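Plirnska's rental bench: a talk with Danilo Tan

Plirnska sells time on robot workcells. A customer sends parts, bins and a written task, and Plirnska returns a working pick routine, a log of every attempt and, if wanted, the cell itself on a monthly lease. The service is called Furnside. Danilo Tan runs the bench side of it and has done so since the second cell was built. We spoke in February, mostly about what the customer gets for the money and where the service falls short.

I asked first what is in the package. Tan answered from the order form.

"One arm, one gripper, an overhead camera on a crossbar, the table and the controller. Two bins if the job is a transfer, one if it's a feed. The software license runs with the lease. Fingers are extra if ours don't fit your part."

The standard fingers fit a good deal. Tan puts the useful range at 8 to 60 millimeters across for rigid parts, with the lower end depending on how the part lies. Cylinders under 15 millimeters are accepted but quoted separately.

"A cylinder has one bad habit. It rolls when a finger touches it early. On a square part an early touch costs you a few millimeters of error and the grip closes anyway. On a cylinder you have moved the target, and the pose you computed is worthless. So we come down slower over the last stretch and we look again before closing. That second look costs time."

How much time was the part I wanted in numbers. The small-cylinder job used as the service's reference test ran 3,934 attempts over two weeks, split across three cells. Tan sent me the summary sheet. Of those, 148 were logged as failures of any type, including the ones where the part was gripped but released at the wrong angle. Mean cycle for a clean pick and place was a little under nine seconds with the second look enabled. With it disabled the cycle dropped by almost two seconds and the failure count went up enough that he no longer offers the setting by default.

"You can still turn it on. It's a check box. Some people have parts that don't roll, and they should turn it on."

I asked what the 148 consisted of. He splits them into four codes: missed grip, double grip, drop in transit, bad release. Missed grip was the largest group and double grip the second. Double grips happen when two parts lie parallel and touching, and the camera reads them as one wide object. The fix in the current release is a nudge move: the arm lowers a closed gripper next to the pair and pushes sideways a short distance, then starts over. He does not like the nudge move much.

"It works on a flat table. In a bin with a curved bottom the parts roll straight back together. I have watched it nudge the same two parts six times. We put a limit of three on it and then it goes to a different part."

The arms are bought in. Plirnska does not name the maker in its literature and Tan did not want to either, on the grounds that the supplier may change. The mounting plate, the cable routing and the finger set are the firm's own. Cable routing came up more than I expected. The first cells had the lines strapped tight along the arm, and the straps wore through at the wrist. The current ones leave a free loop at the top.

"It looks untidy. Customers ask if we're going to dress the cables before we ship. We are not."

The table surface is another point customers raise. It is dark and matte, chosen to keep glare from the overhead lights out of the camera, and it scratches. Tan says scratches have caused no detection faults he can trace, though a fresh surface is fitted before a cell leaves on lease. He has been asked for a light surface by two customers with black parts and built both. For those the exposure has to be set again by hand, a job of half a day that appears on the invoice.

Pricing is simple enough to print. Bench time is 855 dollars per day per cell, with a minimum of three days. The feasibility check, in which the customer mails in a sample lot and gets back a yes, a no or a list of conditions, is a flat fee and is credited against the bench time if the job goes ahead. The sample lot should be 100 pieces. Tan was firm on that.

"People send ten. Ten perfect ones, picked by somebody in sales. I want them the way they come off your line, with the crooked labels. If one in thirty has a burr, I need to see the burr."

Comparison with the competition was harder to get out of him. The nearest offer is from Zenberg, which sells a similar cell outright and does no bench work. I have used a Zenberg unit, and the camera calibration on it is faster than what I was shown here: one board, one pose, done in a few minutes. Furnside calibration takes twelve poses and close to half an hour. Tan's view is that the extra poses pay off at the table corners, where a single-pose calibration drifts. He showed me a plot of the error over the table area to support this. I would like to see the same plot made with the other unit before agreeing, and told him so. He said he would like to see it too.

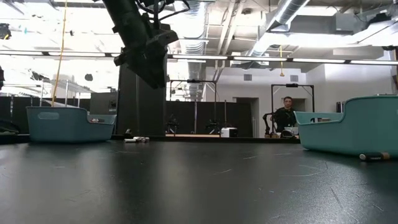

The teaching interface is the weakest part of the service. A new task is entered as a sequence of blocks on a tablet, and the blocks are sensible, but error messages are still given as numbers. Code 31 means the requested pose is out of reach. Code 32 means the pose is in reach but the path to it is not. A first-time user will not guess either. Tan keeps a printed list taped to the inside of each controller door and says text messages are scheduled for the next release. They were also scheduled for the last one.

Remote support is better. Every cell on lease sends its attempt log back once per shift, and a rise in any of the four failure codes opens a ticket without the customer asking. I asked whether customers object to the logs leaving the building.

"Some do. Sun did. For them we keep the log on the cell and they send us a file when they want help. It's slower. They know it's slower."

Sun is a packaging contractor with four cells on a yearly term, the longest lease so far. Their cells run one shift and are reset by the shift lead, who had two hours of training. The reset procedure fits on a single card: clear the table, return the arm to its park position, check the gripper for stuck labels, press the green button twice. The check for stuck labels was added after adhesive built up on a finger pad and held on to parts that should have dropped.

I asked about finger pad life. Tan gives six weeks for the soft pads on one shift and does not guarantee it. The hard pads last far longer and slip more on smooth parts. Replacement pads come in packs of eight, and a swap needs a 2 millimeter hex key and no recalibration as long as the pad thickness is unchanged. If a customer moves from soft to hard, the grip width has to be entered again. Forgetting this step is the most common support call he gets.

There are jobs he turns down. Clear parts are refused at the feasibility stage, as are bags and anything oily. Mixed bins are accepted up to five part types. Above that the recognition still works, he says, but the time spent choosing a part starts to exceed the time spent moving it, and the customer is better off with a person at a table.

"I've written that in a report. They paid for the check, they got the answer."

Lead time for a leased cell is currently seven weeks, with the arm itself being the slow item. Bench time can be had sooner. Customers may attend their own bench days, and Tan prefers it when they do, provided they bring whoever loads the parts now.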